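**Ownership disclosure: new reporting rules**

From September, Trudside members must report any foreign holding above 20 percent in companies they own or advise. The threshold applies to indirect stakes – including those held through funds.

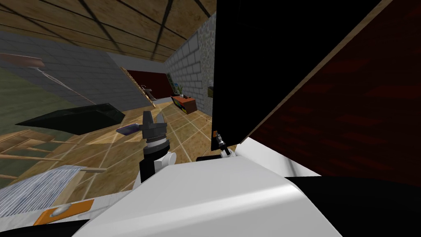 Zundis and Woller have each agreed to publish their parent companies by name. Entries in the online register will be grouped by color, with purple, like the small block on the floor near the gripper, marking state-owned investors. Late filings will be accepted for six weeks.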